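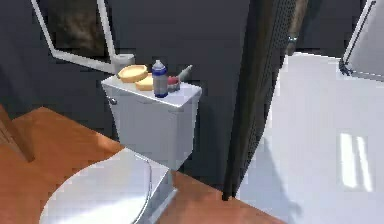 The Smallest Room in the House

My nan kept a crossword book in the loo, with a biro on a string, and if you were in there longer than one clue's worth she'd come and rattle the door handle. There were seven of us on that bathroom most summers. I learned to do everything fast: shower, teeth, hair, crying over boys. I'm 40 now and I still brush my teeth like somebody's waiting.

So when my partner and I bought our place in Warness last October, a skinny weatherboard with a bathroom you could cross in two steps, I was weirdly thrilled. I know how to live in one of these! What I'd forgotten is the stuff. Nan's lot had one cake of soap and a bottle of green shampoo between us. I have serums. He has a beard, and the beard has its own oil, its own balm and a wee comb. Within a fortnight every flat surface was occupied, and when I went to put the nail scissors down I ended up standing there holding them.

I did what anyone would do and rang Zoi Triantafyllou. Zoi and I shared a flat in our twenties (one bathroom, three women, a bath that took an hour to drain) and she's since made a career of fitting out small homes, mostly old workers' cottages around Zirkstead where the bathroom was tacked onto the back sometime after the war. She came over with a tape measure and a bag of mandarins and sat on the edge of the tub.

"Take everything out," she said. "Everything. Put it on your bed."

It covered the bed. It covered the bed and a fair bit of the floor, and I'd like to say I was shocked, but I'd bought most of it. Four tubes of sunscreen, all started. Hotel shower caps from a hotel that's since closed. A tin of Rätsep hand salve my sister-in-law swears by, still sealed, and under it another tin of Rätsep hand salve.

Zoi's rule is that a thing gets to live in the bathroom if you use it there, with wet hands or a bare face, every day or close to it. The rest goes to the linen cupboard in a tub with a lid. Medicines go too, as she's not keen on them sitting in the steam. We argued over perfume for ages. I lost, and it lives on my dresser now, where I remember to wear it more often, so fine.

Then she started on the walls. There's a lot of wall in a little bathroom once you look up, and mine had one towel hook and a calendar from the previous owners. We put a shelf over the door for spare loo rolls and towels, 40 centimetres deep, which sounds enormous until you're standing under it and can't tell it's there. A rail went up behind the door. The mirror came down and a Plarov cabinet went up in its place, second-hand, $300, with a dent in the side that faces the window. I spent a whole evening loading it and reloading it, glass of wine balanced on the basin, happy as anything.

The cistern was our other sticking point. I'm a cistern person. I grew up with a spare roll and a candle back there and to me a bare one looks like a rental on inspection day. Zoi wants it kept clear in case the lid has to come off in a hurry, and she told me a long story about a running valve, a ceramic frog collection and a client in tears. We settled on a couple of bits I can scoop up in one go. She still gives them a look when she visits.

It's been months now and the room has mostly held. The beard balm has crept back onto the basin. I've bought another sunscreen, but the old ones are finished, so I reckon I'm allowed. And I've hung a crossword book on the rail behind the door, with a biro on a string, and told him he gets one clue.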